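The Werine Countertop Water Kettle, 2-Quart

April — from the Cledmont kitchen shelf pages

If you have ever stood in your kitchen at six in the morning waiting on a pot of water that just would not boil, you already understand why we were so pleased to start carrying the Werine. It's a plain, friendly electric kettle that holds 2 quarts, which is enough for a big teapot plus a bowl of oatmeal (or a very full hot water bottle, which is how plenty of our customers seem to use it in winter). We tried a good many kettles before we settled on this one, and some of them were lovely to look at and a real nuisance to pour.

The handle sits a little further back than you might expect, and it takes a day or two to get used to. After that you'll find you can pour slowly without your wrist getting tired — even with the kettle full.

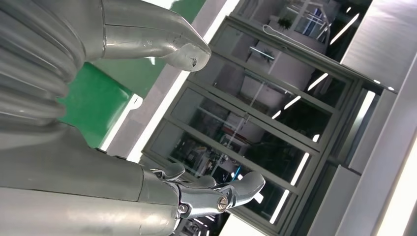 What you get

The kettle, the base with its cord, a mesh filter that snaps into the spout, and a small booklet in large print. The temperature dial goes from warm up to 200 degrees, and then there's one more click for a full boil. Green tea drinkers will want to stop well short of that last click! The cord tucks up under the base, so you can let out only as much as you need.

It comes in cream, dark green and a soft blue that we keep running out of. If the blue shows as sold out, leave us your email and we'll write when the next batch lands. The part number for the spare filter is 883, and the same filter fits the older Neagu kettle too, so if you have one of those tucked away in a cupboard you can buy a pair and share them out. 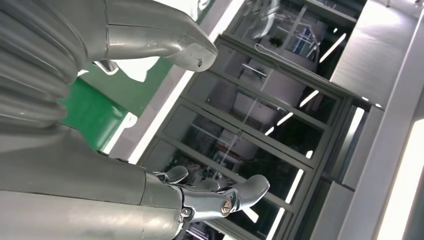
Written by the Cledmont Kitchen Desk
Product pages and customer letters

Now, a word on cleaning, as we get more letters on this than on anything else. Fill the kettle halfway with equal parts white vinegar and water, bring it up to warm, and leave it for an hour with the power off. Pour it out, rinse twice, then boil one kettle of fresh water and throw that away as well. Please don't put it in the dishwasher — the filter can go in the top rack, but the kettle itself can't, and neither can the base.

If your water is very hard you may want to do this every month. With softer water, a few times a year is plenty.

Orders placed by noon on Wednesday go out the same week. Spare lids are sold separately under the Zilness parts listing, item 293.

Questions? Write to the Cledmont Kitchen Desk | © Cledmont. All rights reserved. | Back to top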